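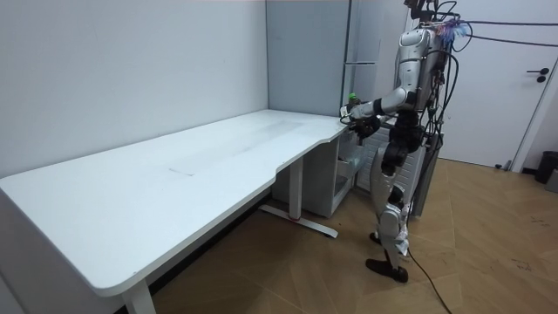

Up at six to finish the sorting list for the winter coat drive before my shift. The church hall takes drop-offs until noon and I had promised Perihan Uysal that the sizes would be written up by then. She has run the Veleo Street pantry for eleven years and I have helped for two, mostly with coats and blankets. I keep thinking I ought to have a proper desk for this, but the kitchen table did the job again. By eight I had the children's sizes done and half of the men's.

Went over on the 66 bus with the list and two bags. It was raining and the hall smelled of wet wool. Perihan had 200 coats on the rails already and more in the back, nearly all women's medium. We are short of boys' coats every year. She called the school in Noditz to ask if they could send a note home with the children, and they said they would if we wrote it. I wrote it on the back of a hymn sheet and she typed it up.

Güven Yurt came at ten with the van. He told us the family he drove last week has moved out of the motel and into the two rooms over the bakery. The mother had asked him for our address and he had a card from her in his coat pocket, which he had forgotten about for four days. She wrote that the blankets were warm and that the little one sleeps through now. Perihan read it and put it in the cash box. Neither of us said much. I went back to the zippers.

There were 31 broken ones. I can fix the kind where the slider has come off, but the ones with missing teeth go to Mrs. Maksymiv, who will do six at a time and no more.

One man came in to give a coat and left wearing a different one. I did not see it happen, Güven did. Perihan said to leave him be, he was probably cold. I was annoyed for an hour and then I wasn't. I don't think I am as patient as she is. She doesn't seem to have to work at it, though she told me once, when we were mopping - it must have been last September - that she goes home some nights and slams every cupboard she owns.

The collection tin came to $10.16, mostly dimes. That will go toward thread and safety pins.

Home by three. Feet sore. Called my sister and asked her about boys' coats. She has two in the attic, one with a torn lining, and will mail both. Must remember to buy tape, and to take the list back with me as I left the men's page on the bus.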